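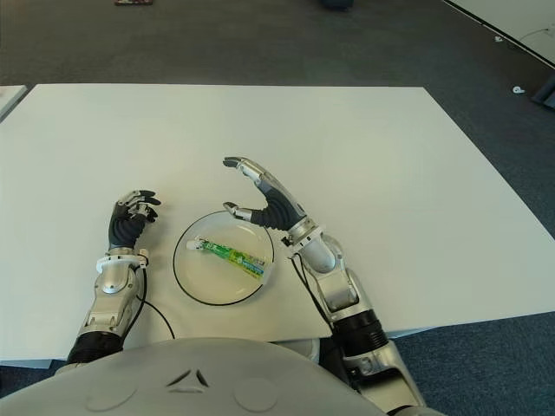 BRIRKINE, July 29, 2020

Equipment Planner and Buyer, Nella Robotics Workshop
Full time, 38 hours a week, on site in Brirkine

Nella is hiring someone to plan, price and buy the equipment for our two-armed robot work, and we're excited to finally have this as a job of its own! Up to now the engineers have done the ordering in between everything else, and the shopping list has outgrown them.

Most of our work happens at table height. A robot with humanoid hands works with everyday items like plates and small packages, and we study how it reaches and grips. The items themselves are cheap. Hands, wrist parts, cables, joint covers, tables and spares are where the money goes, and the lead times on some of them are long enough that a late order can hold up a whole month of work.

Your first big task will be the budget for Duan, our next setup. Duan will have its own room, and the draft list has about 69 lines on it. Some of those are solid quotes. Others are one word and a question mark. We'd like you to go through the list with the engineers, work out what we need on day one and what can wait, and turn it into a plan with prices and delivery dates that we can all read.

After that you'll look after the regular buying for both Duan and Prosten, our older project. That means asking for quotes, comparing them fairly (shipping, service and training included, please), placing orders, checking deliveries and keeping the spares shelf stocked. You'll also help us decide when to repair a hand and when to replace it, a question we argue over a lot and would love to have real numbers for.

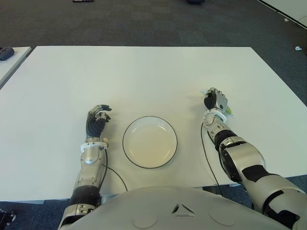 Robot arms on either side of a plate at the work table.

We think you'd enjoy this if you have bought technical equipment before, in a lab, a machine shop, a hospital, a school, anywhere that things break and have to be replaced. You should be at home in a spreadsheet and comfortable calling a supplier to ask why a price went up. You don't need to know robots. You do need to be curious about them, and willing to stand next to a table and ask an engineer what a part is for and how long it usually lasts.

Experience with service contracts is a plus. So is having moved a team into a new room and remembered the power outlets.

The contract runs for 38 weeks to start with, and we hope to extend it once the Duan budget is settled. You'll have a desk close to the robot area, a say in the purchasing rules (they're short and could use some work), and coworkers who will be very happy to see you.

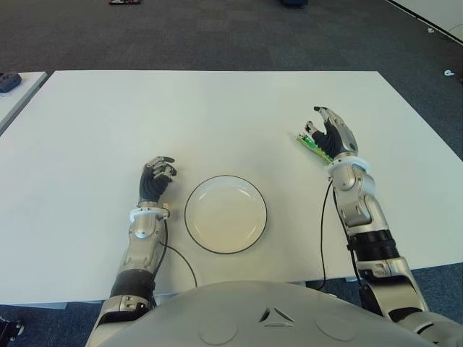

HOW TO APPLY

Send a resume and a one-page letter to the Nella office in Brirkine by August 17. In the letter, tell us about one purchase you planned from start to finish: what it was, what it was supposed to cost, what it did cost, and what you'd do differently now. We like reading about the ones that went a little wrong, too.

Interviews will be held in late August and include a visit to the robot area. We'll also give you a short piece of the Duan list and talk through it together. No preparation needed, just bring your questions.

Part-time applicants are welcome. Please say in your letter how many hours you'd like.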